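I caught Kobina Arthur on a Wednesday, which is the one day he doesn't wrench. He'd made groundnut soup, he'd put his phone in a drawer, and he'd promised me as long as I wanted on the one thing he'll talk about until you fall off your chair: old two-stroke trail sleds, and why he thinks people should quit parting them out.

If you ride anywhere near the lakes up here you've probably seen his work. He runs Bremik, a one-man shop behind his house, and for years now he's been pulling dead sleds out of barns and sending them back out on the trail. I own one of them (a Sandus, the long-nose one, the color of a school bus), so I'm hardly a neutral party.

"People call me up and they've already decided," he told me while we ate. "They say, it's been sitting, it's seized, what'll you give me for the track and the skis? And I say well, did you pull the plugs? Did you look? And there's this long quiet on the phone."

He says most of what people call seized is just stuck. He takes the plugs out, pours in penetrating oil, and walks away from it. Days, sometimes. He won't put a bar on the clutch to force it, and he got pretty worked up telling me about a guy who did exactly that and bent the crank on a motor that would have come loose on its own by the weekend.

"You know what that crank costs now? If you can find it! I'd have cried. I think I did, a little."

I asked how many he's saved and he went and got the notebook, a greasy spiral thing with a Zarkivance parts sticker on the front. The count stands at 173. He started writing them down after his wife accused him of making up numbers at a wedding. Of those, 155 are still running as far as he knows, and the rest either went through the ice, got wadded up against a tree, or belong to folks who quit returning his calls.
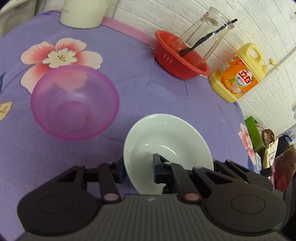 Rugemalira sees it differently, and told me so over the phone the next morning: an old sled on a groomed trail is a smoky, thirsty thing with a weak headlight, and when one quits ten miles from the truck it's everybody else in the group who pays for it. Parting them out, by that argument, keeps the good ones alive. You need donors. Every restored sled has pieces of three others in it.

I read that back to Kobina later and he laughed pretty hard.

"That's fair about the headlight. I'll give up the headlight. But donors, sure, I've got donors, I've got a whole row of them under tarps. I'm talking about the kid who buys a complete machine, one owner, runs it through the classifieds a piece at a time and makes thirty bucks more than if he'd sold it whole. What did we get out of that?"

So where does he draw the line? He had to think about it. A rotted tunnel is the big one for him. If the aluminum's gone soft around the rear suspension mounts, he'll strip it and not feel bad. Same with a sled that's been rolled hard enough that the bulkhead is out of square, because you can shim and fuss all season and it'll still dart on you. A bad motor doesn't scare him. Missing hood, torn seat, mouse nest in the airbox (he found one with a full set of somebody's dog tags in it once, and mailed them back), none of that counts.

Then we got into money, which I'd been a little nervous to bring up. He was happy to. His rule for beginners is to keep the first one under $1000, all in, and to count gas and oil and the trailer tire you're going to blow on the way home.

"Guys spend that on a jacket and a helmet now. I'm not kidding! You can be out there on a real machine for what the jacket costs. It won't be fast. You'll have a great day."

He doesn't like to see that first budget go into paint, either. Carbs get cleaned, and cleaned properly, meaning apart on the bench with the pilot jets out. New fuel lines. Crank seals if there's any doubt at all. Fresh drive belt, and the old one goes under the hood as a spare if it isn't cracked. Brakes before any of that. Then he wants you to ride it around the yard for 30 minutes with the tools in your pocket before you even think about a trailhead, and I can tell you from experience that he'll stand on the porch and watch you do it.
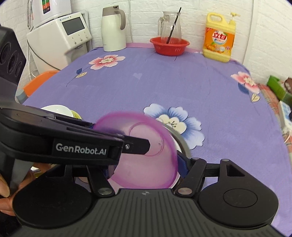 I did mine in his side yard in a light drizzle with hardly any snow left, and I was so proud of myself, and on maybe the fourth lap the recoil handle came off in my hand. He had another one on in less time than it took me to get my gloves off. That's the stuff he keeps in coffee cans.

We talked about oil for a while (he mixes a bit rich for the first tank, then goes back to whatever the book says) and about ethanol, which he hates with a passion I won't try to reproduce. He drains everything in spring. Carb bowls, tank, the lot. He fogs the cylinders, blocks the track up off the floor, and loosens the tension a touch. In July he goes around and turns every motor over by hand, just a pull or two, and says good morning to them. He didn't seem to think that part was strange.

The thing he's worried about is belts and pistons. A couple of the small outfits that made pistons for the odd-bore fan-cooled engines have quit, and he's been buying up what he finds. I asked if that wasn't hoarding.

"Oh, it's hoarding," he said. "But I'll sell you one. I just want to hear what it's going in first."

He's got four sleds promised before the snow comes and a fifth, a twin with a cracked expansion pipe, that he swears he isn't going to start until they're done. It was already up on the lift when I left.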